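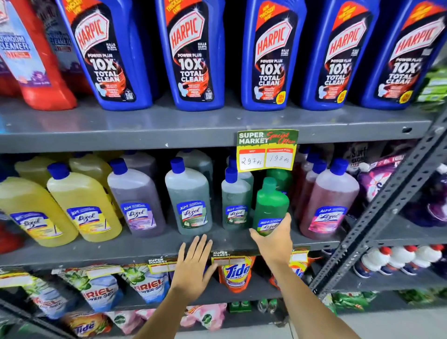
How long does citric acid need to take the scale off a dye pan?
Overnight, if the water starts hot and the scale is thin. The big pan at Pundlow needed a second night.

July, notebook entry, dye room

18 shares

Carrying on from the last page, where the madder came out brown again. Qistina Liem thinks it is the water and I think it is the scale on the pans, so we are dealing with the scale first and leaving the water alone for now. One thing at a time or we won't know which it was.

Pans in question: the big Sinaga pan with the dented rim, the small Sinaga pan, and the Troltia urn we use for rinse water. All three are stainless. The aluminium one stays out of this because it gets used for alum and I don't want acid anywhere near it.

Used Gimine citric acid, the plain powder, no scent or colour in it. Weighed out 374 g for the big pan, which was what was left in the tub, so not a chosen figure. Filled with hot water to just over the white line and put the lid on at half past four.

It fizzed straight away round the sides, less on the bottom. The bottom scale is darker and I suspect there is old dye in it, probably walnut from the winter. Left the window open. No smell to speak of but it catches the throat a bit if you lean over.

Morning: sides clean down to the metal apart from a patch by the left handle. Bottom still rough. The liquid had gone the colour of weak tea, which fits with the walnut. Poured it off, rinsed, scrubbed with the nylon brush. Brush took off the loose bits only. Did not use the wire one - scratches hold colour and we had that trouble with the old pan.

Second go with a fresh tub, same level of water, this time kept warm on the low ring. Thermometer said 66 when I looked before lunch and I turned it down after that. Switched off at the end of the day and left it to stand overnight. Bottom came clean except for a ring where the element sits underneath. I can feel it with a fingernail but can't see it once the pan is wet.

The small pan was easy. One night, cold, done.
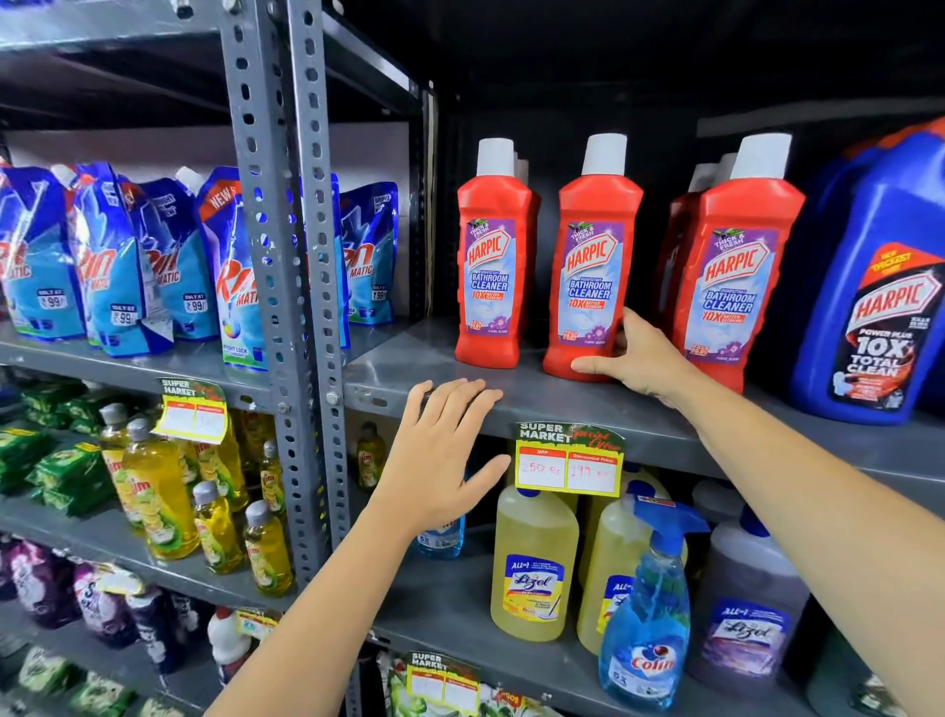
Can ordinary bathroom descaler be used on the dye pans instead?
We don't use it here. The ones with colour, scent or thickener in them are hard to be sure of rinsing out, and wool picks up whatever is left.

Troltia urn: not finished. The tap is the problem. It drips, and acid sitting in the tap has loosened something green, so I have drained it and taken the tap off. Washer is flat and hard. Need a new one before it goes back on. Size is stamped on the old washer but too worn to read, so take the old one along to match it. Until then rinse water comes from the kettle, which is slow, and please put the lid back on the urn so nobody fills it with no tap in it.

Test after cleaning:

Same madder as last week, same bag, same wool. Skein A in the big pan, skein B in a glass jar stood in a water bath, so that B never touches metal. Both with tap water. Kept both under a simmer for the hour, then off the heat and left in to cool.

Result, damp: A and B look the same to me. Both redder than the last lot, but the last lot was dried and these weren't, so that isn't a fair comparison.

Result, dry: A slightly duller than B. Qistina says she can't see it. We took them to the doorway and then she could, a little. Neither is brown. Put a length of each in the back of the book with the old brown one next to them.

So the scale was doing something, or the old walnut in the scale was. I can't separate those two from this test. I should have kept a chip of the bottom scale and boiled it in clean water with a bit of wool. Didn't think of it until it had gone down the sink. There may be enough left under the urn tap to try it, though that won't have walnut in it.

To do:
- washer for the urn
- more citric acid, 2 tubs, same sort
- rerun A and B with rainwater from the butt, strained
- label the pans so walnut stays in the small one
- find the lid for the small pan, last seen under the drying rack

Qistina has the rainwater test. I am back on the weld after lunch and will use the big pan for it, so don't start anything in there before four.

2 comments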